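Our project this term was the packing bench at Trindbridge, and I'll admit I picked it for the conveyor! It's a big red thing with a dark grey belt, and Kinga and I spent 60 minutes just checking the bolts along the side before we got to any boxes.

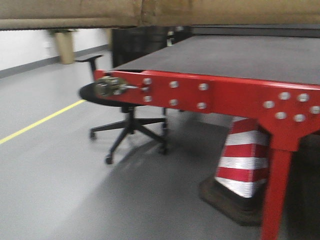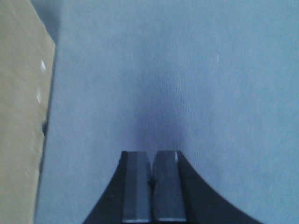 By Reet Strazds, with Kinga Szilágyi — 2/23/26

We packed five cardboard boxes each and wrote down which ones got dinged corners. Mine did worse (I rush). Next time we'd like to try a heavier grade of cardboard and a slower belt speed — Noémi has already offered to do the timing.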